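Bin Liner Collection at Jimbridge: Progress Report to the Belus Fund, November

Dear friends at Belus,

It has been a busy stretch since we last wrote, and we are glad to be able to tell you that the household tidying work you are paying for is well under way. We now have 27 hours of usable recordings in the Tavurine set, all of them made by our own operators steering the two arms by hand, and we are happier with these than with anything we gathered in the spring.

Most of the past month went to wastebaskets. A thin plastic bag is a hard thing to learn from (it folds differently every time, and it slips), so we asked the operators to slow down and to keep their mistakes in. Failed tries are labeled and saved along with the good ones, and the Sadowski group, who train the model, tell us they would like more of both.
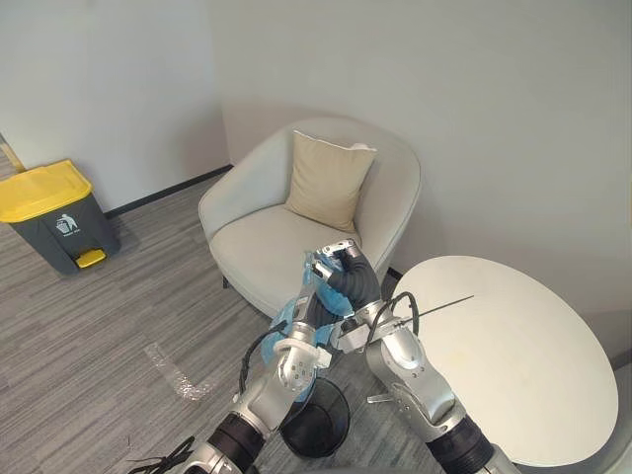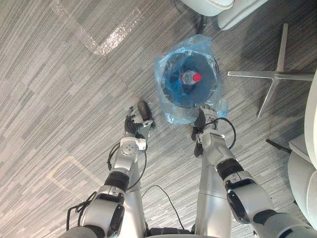
Bag work with the small black wastebasket: the blue bag in the robot's hand (first picture) and in the bin with a bottle inside (second picture).

We did lose 5 working days to a worn wrist cable on the left arm, and a further two to sorting out a clock problem that had put the hand readings slightly out of step with the video. Both are fixed. The recordings touched by the clock problem have been set aside, and they are not in the total above.

You asked in your last letter whether new operators could be brought in without a long training period. We think so. Both of the people who joined us this fall were recording on their own after six sessions, and their work passes our checks as often as everyone else's does.

Next we would like to move the furniture around between sessions and bring in bags of other colors and thicknesses, so the model doesn't get too fond of one corner. The equipment budget is on track, apart from the spare cables, and we will send the updated sheet with the next report.

With warm thanks from all of us,
The Jimbridge collection team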